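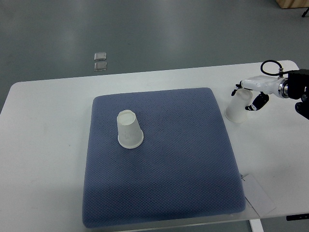

*A blue cushion on a white table.*

## What Is a Spoof News Story?

A spoof news story is a made-up story written to look like real news. It has a headline, it names places, and it often quotes an important person. Its purpose is to make readers laugh. Sometimes it also makes a point about something the writer thinks is silly or unfair. This second kind is called **satire**.

The *Tivelthorpe Young Reader* prints one spoof every March, on page 8. Last year's headline read:

> **Skidton Votes to Move Hill 2 Feet to the Left**

The story said that people in Skidton were tired of walking up the hill, and that the town council had ordered 80 spoons to dig it up. A hill cannot be moved with spoons. The writer, Shufen Cheng, wanted to poke fun at a real plan to repaint the same bench four times.

### How can I tell?

Spoof writers usually leave clues. Before you believe a surprising story, ask:

- Could this happen in real life?
- Do the names sound like jokes?
- Has any other newspaper or website reported it?
- Does the page use the word "humor" or "satire"?

If you are still unsure, ask a teacher, a librarian, or an adult at home.

### Is a spoof the same as a lie?

A person who tells a lie wants you to go on believing it. A spoof writer expects you to get the joke. Problems begin when a spoof is copied and shared without its clues. After the hill story was passed around in Dresport, several families wrote to ask when the digging would start.

### Words to know

**Headline:** the title of a news story.

**Exaggerate:** to make something sound much bigger or stranger than it is.

**Source:** the person or place that information comes from.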